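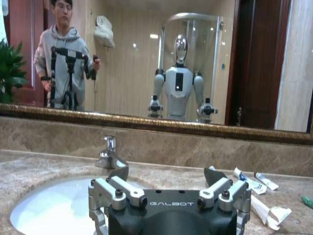

Famous People's Houses, and Why I Read About Them

I don't follow music much. I do follow where musicians sleep, and this month the singer from Xenos is selling the place in the hills for a price with so many zeros I lost interest halfway across. It has 21 rooms. He has been photographed in 2 of them, both times next to the same lamp.
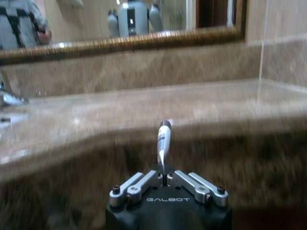 The listing

Cledari has the sale, and the write-up calls it "a retreat." From what, it doesn't say. There's marble in the bathrooms, a recording booth, and a gate code that I assume every pizza place in town knows by now. My own bathroom gets one line on the lease.

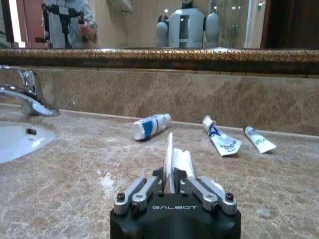
Molata, February

Update: it sold. The buyer is the woman who started Zastex, she's 81, and she plans to put in a bowling lane. I've never been so happy for a stranger. The drummer's condo is still available, if anyone wants stairs.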